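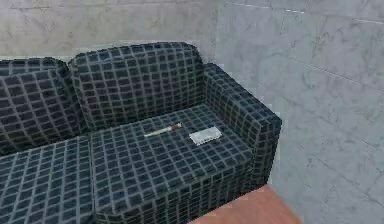 Skirik simulated room: two small items left on the dark seat, by the corner of the walls.

GACHANJA HOME AND SHOP CIRCLE
Minutes of the January meeting

The meeting opened at 7:10 p.m., a little behind time as the kettle was slow and several people had not seen one another since the fall. The chair welcomed everyone warmly, and in particular the couple from the hardware store, who had come along for the first time. Apologies were read and the minutes of the last meeting were accepted with one correction - the word "vacuum" in item 4 should have read "mop."

1. Matters arising

The laundry folding article promised last time has been found and will be passed along with these minutes. The member who has it asked that it come back this time.

2. Can a machine tidy a room yet?

This was the main business of the evening and it ran well past its half hour, which no one seemed to mind. The member who has been following the Skirik project gave a friendly and very full account of it. Skirik is a simulated living space in which a pretend robot is given small chores, such as picking up what has been left on a seat or clearing the top of a dresser. The appeal of doing it on a computer is that a dropped cup costs nothing and the room can be put back the way it was in a moment. The project has 105 chores written up so far, and the rooms have been run through them 3000 times altogether.

There was a good deal of talk about why the small chores seem to be the hard ones. Our member explained that a thin thing lying on a soft surface is tricky to get hold of, and a busy pattern underneath makes it harder to tell where the thing stops and the fabric or tile begins. One of our retired members remarked that she has the same trouble with her reading glasses on the plaid couch, and this was agreed to be a fair comparison.

Talk moved on to the dresser chore, which asks for the top to be cleared and everything put away in the drawers. 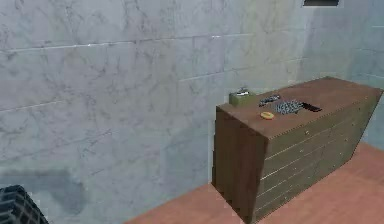
The trouble with drawers, we were told, is the knobs. A person finds a knob by feel without giving it a thought, while a machine has to work out where it is, take hold of it and pull straight, and then remember that the drawer is open when it turns back with something in its grip. Several members also wondered who decides what belongs in which drawer. In most of our houses this is a matter of long custom and some argument, and it was felt that any machine would need to be told, probably more than once.

3. The shop floor

The couple from the hardware store spoke about the Dravus shelf machine they had on trial in the fall. It faced up boxed goods very nicely and kept at it after closing, and they had only kind words for the people who set it up. Loose hooks, bagged washers and anything on a peg were beyond it, and a person still had to go down the aisle afterward. They sent it back at the end of the trial but would try another in 2 years or so if the price came down. The chair thanked them for being so open about the whole thing.

4. Skomari evening

Skomari has offered to show us its planning software, the part that decides what a machine should pick up first and where it should go next. Members were keen. It was agreed to invite them for the March meeting and to ask them to bring a chore that goes wrong as well as one that goes right.

5. Questions from the floor
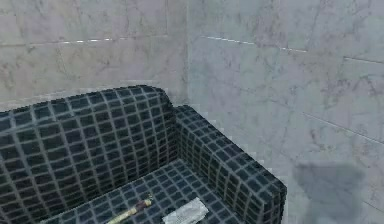
Is there a machine any of us could buy this year that would pick up after the family?

Our member's view was that there is nothing he would recommend for that job yet, though floor cleaners are well worth having if the floor is clear to begin with.

There was some further discussion of stairs, pets and bathrooms. It was felt that bathrooms deserve an evening of their own, and the secretary will put this down for the spring.

6. Actions

Secretary to write to Skomari about March.
Chair to ask the library about the larger room and whether the screen works.
Hardware store members to bring their notes from the Dravus trial, if they can be found.
All members to keep a list of the 2 household chores they would most gladly hand over.

7. Any other business

The lemon cake was much admired and the recipe has been requested. A blue umbrella was left behind last time and is on the hook by the door.

The meeting closed at 9:05 p.m. Next meeting in February, same room.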